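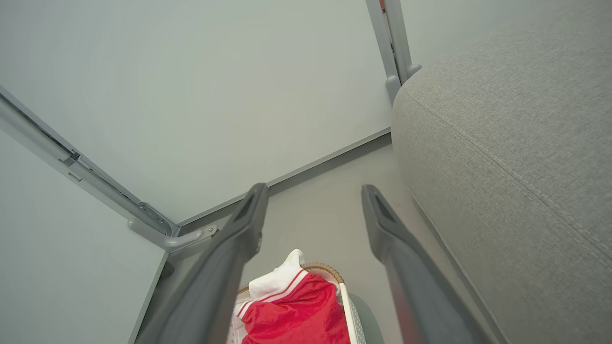 Why do we wash our clothes?

Clothes get dirty even when you can't see any mud on them. Your skin makes sweat and a kind of oil, and it sheds tiny flakes all day long. All of this rubs off on whatever you are wearing. Bacteria feed on the sweat, and that is what makes an old T-shirt smell.

Why isn't water enough?

Water will carry away sweat and loose dust. It won't carry away grease, as oil and water don't mix. This is where soap comes in. A bit of soap, called a molecule, has 2 ends. One end sticks to water and the other end sticks to oil. Lots of them crowd round a speck of grease and pull it off the cloth. Then the rinse washes it down the drain.

How did people wash clothes long ago?

Soap is very old. People in Babylon were making something like it more than 4000 years ago, from fat and ashes. For a long time washing was done by hand in rivers or tubs. The clothes were beaten, rubbed on a board and wrung out. A family's washing could take a whole day.

What happens in a washing machine?

The clothes sit in a drum full of small holes. The drum turns, lifts the clothes and drops them into the soapy water again and again. At the end it spins very fast and the water is pushed out through the holes.

What do the labels mean?

A tub shape means the item can be washed. A number inside it is the hottest water you should use, in degrees Celsius. A hand in the tub means wash by hand. A cross through it means do not wash.

Try it yourself

Put a drop of cooking oil in a glass of water and stir. Now add some washing-up liquid and stir again. What has happened to the oil?

Words to know
Bacteria: living things too small to see
Molecule: a very tiny piece of a substance
Drum: the round part of a washing machine that turns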